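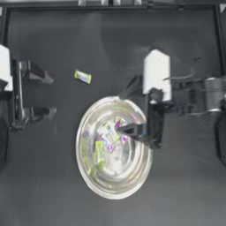 Candy and bowl task, seen from the head camera. Right gripper in the bowl, left one waiting.

1/ Our preprint is online since yesterday, so I try to explain it here in short posts. It is about one small question: when a two-arm robot learns from human demonstrations, does it help to label the moments when an arm is waiting? English is my third language, please be patient with me.

2/ The task is wrapped candies and a steel bowl. I chose it after we lost two months on folding towels. Candies are cheap, they slide, and the wrappers shine under the lamps. The bowl shines even more, and the policy has to find green wrappers among the reflections.

3/ We recorded 3646 demonstrations in total. Barnabás Kovács did the largest part of the teleoperation, and after him nine students from our department. Everyone had their own style. Some people move both arms all the time, others park one arm and forget it.

4/ This difference was the start of the paper. A policy trained on all the data together often hesitated. Both arms went toward the bowl, both slowed down, and then nothing happened until the time limit. We called it "the polite failure" in the lab and the name stayed in the appendix.

5/ The method is simple. For every time step we add one extra label per arm: active or waiting. The label comes from the speed of the gripper and its distance to the nearest object. There is no hand annotation. The network, which we named Helik, predicts this label together with the motion.

6/ When the label says waiting, the loss on the motion of this arm gets a smaller weight. So the model does not spend its capacity on copying small shakes of a tired human hand. That is the whole trick. The code for it is 47 lines, and half of them are checks for missing data.

7/ Now the result. We ran 2000 trials, half with the labels and half without. Success went from 61 percent to 78 percent. The polite failure became rare, but it is not gone. Most of the remaining errors are now grasping errors inside the bowl – the finger touches the metal first and the candy moves away.

8/ A loose candy on the flat surface is easier for us than a candy inside the bowl. With the bowl, the finger must come over the rim and the wrist camera sees mostly metal. I expected that depth sensing would solve this. On polished steel it gave us more holes than data, so the final version uses color images only.

9/ What we did not test: other bowls, other lamps, people walking near the table. Also all trials used the same brand of candy, with two or three wrapper colors. Please do not read the 78 percent as a number for "picking in general".

10/ Somebody from Farkas asked me if the threshold for waiting is sensitive. Yes, a little. If it is too high, the slow and careful approach to the rim is also labeled as waiting, and then the arm learns to stop exactly there. Figure 6 in the paper shows this. It cost me most of December to understand it.

11/ Szabolcs Bakos had the idea to smooth the labels over time before training. I was against it for three weeks. He was right, the ablation is in Table 4, and I have told him so – now also in public.

12/ Data and code will be on our group page when the license text is finished. The Granier split (one operator only) comes first, the mixed Elleteck split after it. If you try the labels on a different two-arm task, write to me also when it does not help. We have one such case already, with opening jars, and I would like to compare.

13/ One correction to post 5, thank you for the message: the distance is measured from the fingertip and not from the wrist. In the paper it is written correctly.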